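Automation at Work, final report
Group 4: Aoi Hamada, Tullio Russo, Gianni Tedesco

What we looked at. Musden delivers small parcels in the old part of town. Since September they use a delivery robot from Wikon on the back street routes. Question was what changes for the people who did those routes on foot.

Method: interviews with five workers, plus 2 mornings walking behind the robot. Notes only, no recording. Periklis Kyriakidis (shift lead) checked our route map.

Findings. Less carrying, everybody said that. More waiting. The couriers are now "route minders", they watch a screen and go out when the robot stops. Mirko Caruso did the job on foot for years and says his back is better but he doesnt talk to customers anymore. Two people moved to the sorting room, one of them didn't want to. Pay the same so far. Training was about 4 hours, most thought too short, expecially the part on what to do when it gets stuck.

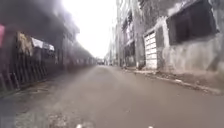 Back streets are where the minders get called out most. Loose grit, curbs, stuff along the walls. Periklis wants the minders to have a say in which streets go on the route, right now Wikon sets it. We agree with him.

Limits: small group, one company, and we never got to talk to Wikon.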